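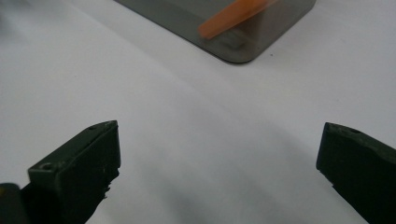
How long should the Hustoven stand before it is switched on for the first time?
Leave it for 2 hours in the room where it is going to live, with the door ajar, and only then plug it in.

Section 5. Setting up and first firing

We know how tempting it is to get a loaf in straight away, and we felt just the same when the first ovens came back to us at Beltthorpe. Do please read to the end of this section before you begin, though. It won't take you longer than a cup of tea, and the oven will be much better company for it.

1. Lift the oven out of its box by the base, with one person on each side. It is heavier than it looks, and the door handle was never meant to carry it.

2. Take out the card sleeve, the two shelf clips and the paper bag with the thermometer in it. The bag is usually tucked behind the baking stone (Hanne Brøndum, who wrote the first edition of this guide, managed to bake hers).

3. Put the oven on a level surface and leave a gap of 119 mm at the back and on both sides. Nothing should be stored on top of it, even when it is off.

CAUTION: Do not stand the oven under a low shelf or a wall cupboard. The top vent gets very hot.

4. Wipe the inside with a soft damp cloth. Please don't use washing-up liquid on the stone, as it soaks in and you will taste it for weeks.

5. Slide the stone in with the smooth side up until it meets the back stop, then clip the thermometer to the left-hand runner.

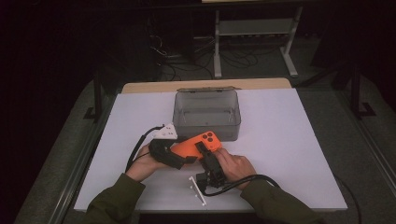

6. Close the door, turn the dial to LOW and let the oven run empty. There will be a smell, a bit like a warm iron, and perhaps a wisp of smoke. Open a window and carry on.

7. When the green light comes on, turn the dial to HIGH and wait for it to go out and come back again. Then switch off and let everything cool completely with the door shut.

Note: If the light never comes on, check that the door has closed fully. The catch can be stiff on a new oven — a firm push with the flat of your hand is fine.

Note: Ovens fitted with the Lokberg stone have a thicker slab and need the whole of step 6 done twice. The stone has the number 738 stamped on its underside, so have a look before you slide it in.

8. Bake something cheap first. A plain white loaf or a tray of rolls will show you where the hot spots are, and you can turn the next one halfway through to suit. Write down what you find on the blank page at the back of this guide.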